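Drelwood Volleyball Scoreboard: Set-Up Guide
Section 2. Starting a match

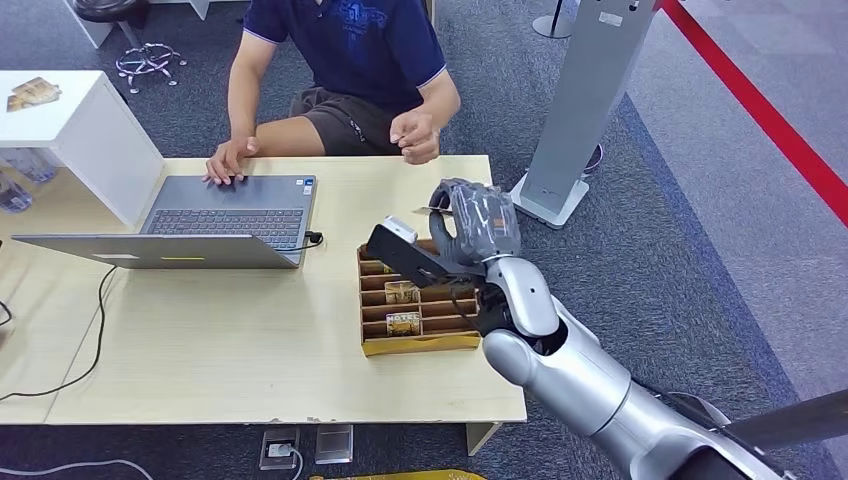

1. Plug in the display and hold Power until the zeros light up.
2. Press Match, then enter the team codes. Home goes first.
3. Choose best of three or best of five.
4. Set the time-out clock with the arrow keys and press Save.
5. Press Start when the referee signals the first serve.

Note: Codes 71 to 97 are reserved for tournament use and will not be accepted in a regular match.

Note: To take back a point, press Undo within 20 seconds. After that, use Edit Score (Section 4).

CAUTION: Do not unplug the display during a set. The current score will be lost.

Revised November 2020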